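**STORAGE AND SMALL PARTS**

## Woven baskets as open bins: notes on rim, floor and loading

The last item on containers dealt with rigid plastic bins. Several readers wrote in February to ask for the same treatment of woven baskets, which many households already own and which tend to be bought for looks and then filled with whatever is nearest. The remarks below concern small rectangular baskets used on a tabletop or shelf for blocks, game pieces, spools and similar solid items. Laundry and log baskets carry different loads and are left out.

**Rim.** The rim carries most of the handling load. A braided or rolled rim spreads the pull of the fingers over several strands. A rim that is only a folded edge puts it on one or two, and those are the strands that fail first. Check the rim by pressing along it with a thumb. It should give evenly. A soft spot near a corner usually means a strand end has worked out of the braid on the underside, where it can be tucked back with a blunt needle and a drop of white glue.

**Walls.** Sloped walls make the opening wider than the floor. This helps the hand get in and lets empty baskets nest, at the cost of floor area. When planning a shelf, measure the basket twice, once at the rim and once at the base, and write down both. The rim figure decides whether it fits between the uprights. The base figure decides what will lie flat inside. Product listings normally give only the first.

**Floor.** A woven floor is ridged. Cubes and boxes sit on it well enough, though small ones can tilt if an edge lands on a ridge. Anything round will follow the ridges to one end when the basket is carried at an angle. A sheet of felt cut slightly under the base size corrects both. Glue is not needed.

**Openings in the weave.** Gaps let dust through, and also pins, seed beads and the smaller screws. If the gap is wider than the smallest item, use a liner or a different container. For toy cubes and larger pieces the gaps do no harm and the basket can be shaken clean over a sink.

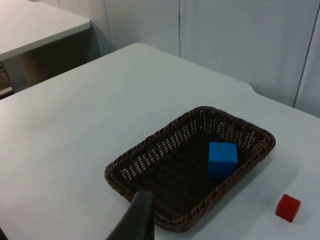
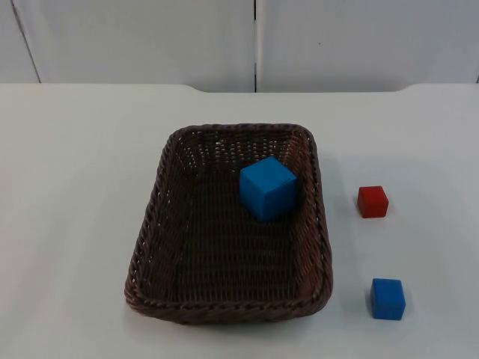
*Blue cube in the basket, on the weave. Braided rim on all four sides.*

Nullusine Household Notes · Issue 67 · Page 7

**Color of the basket and of the contents.** Dark brown weave absorbs a good deal of light, and dark items in it are hard to pick out under a single ceiling fixture. Saturated blue, red and yellow read clearly against it. Gray, black and natural wood do not. Readers sorting hardware or dark thread should use a pale basket or a pale liner. The reverse holds for the surface underneath: on a white or light gray table, a bright block left outside the basket is found at a glance, while white or clear pieces are easily missed at cleanup.

**Placement while sorting.** Set the basket in reach of the working hand, with the loose pieces on the open side. Right-handed readers generally do best with the pieces to the right of the basket and the basket near the middle of the table. Turning the basket on the diagonal brings one corner closer and shortens the reach, but pieces dropped over a long rim stay where they land more often than pieces dropped over a corner. Try both with the items in question before marking a position on the table.

**Order of loading.** Put large blocks in first and against a wall, preferably in a corner, where two sides of the basket hold them. Small blocks then go in the remaining floor area in a single layer. Small blocks loaded first end up under the large ones and have to be dug out. Where two sizes are used equally often, a strip of card across the short dimension makes two compartments. Cut the ends of the strip to the slope of the walls or it will ride up.

**Load.** We filled a Tolten rectangular basket with blocks to a total of 485 grams and lifted it by one short rim 100 times. The rim did not open and no strand shifted. The same load in a Boltgate basket of similar outside size pulled one corner out of square, and it did not return when emptied. One basket of each make was tested, so the result should be read as an indication only. Lifting with both hands, one at each short end, avoids the question altogether and is what we recommend for any basket kept in daily use.

**Cleaning.** Vacuum with the brush attachment, inside first, then outside, then the underside. Wipe with a cloth that has been wrung out hard. Natural fiber should not be soaked. If it has been, stand it upside down on a rack out of direct sun until fully dry, and square the corners by hand while the strands are still pliable. Paper-cord baskets look much like wicker in the store and lose their shape when wet, so check the tag before using any water.

**Marking.** Adhesive labels do not hold on weave. A luggage tag tied through the wall below the rim does, and it can be moved. Tie it on the short end that faces out of the shelf.

**Replacement.** A basket with a broken rim strand can be kept for light goods. A basket with broken floor strands should be lined or retired, and the stubs trimmed flush with side cutters, as they snag cloth and scratch painted shelves.

**Correction to the previous issue.** The table of bin sizes gave the inside depth of the Major stacking bin under the heading for outside depth. Readers who cut shelves to that figure should add the thickness of the base and allow clearance for the lip of the bin above. A corrected table is enclosed with the printed edition.

**Next issue.** Drawer dividers in thin stock: slot width, fit and finishing of cut edges.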